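Mimari (manipulation method)

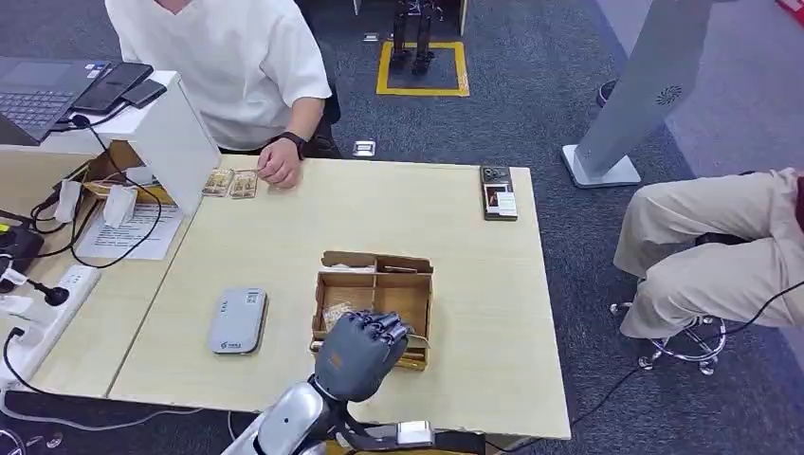

A humanoid hand above a divided cardboard box during a Mimari card-sorting trial.

Mimari is a training method for robot hands, developed by a group in Drurkville and first described by Celeste Bragança. It is meant to teach a hand to place thin, light objects into narrow compartments from a small number of human demonstrations. Its authors call it "few-shot," a label that critics consider generous.

Method

An operator guides the arm through each placement while a head-level camera records the work. Mimari then cuts the recordings into short segments and keeps those in which the fingers change direction. The published version used 220 demonstrations, drawn from a larger pool of 600. How the 220 were chosen is not explained - a serious gap, as the choice may account for much of the result.

Results

The group reported 1449 trials and a success rate of almost 90 percent. A card counted as placed if any part of it ended up inside the correct compartment, including cards left leaning on a partition. No figures were given under a stricter rule. The comparison system, Studero, was run with its default settings and had not been tuned for cards.

Reception

A replication attempt known as Guerreiro used 10 box layouts that were absent from the training data. Performance fell sharply when the partitions were moved, which suggests that the hand had learned positions in one box more than any general skill. Bragança replied in February that the layouts were "outside the intended use" - a limit that does not appear in the original paper.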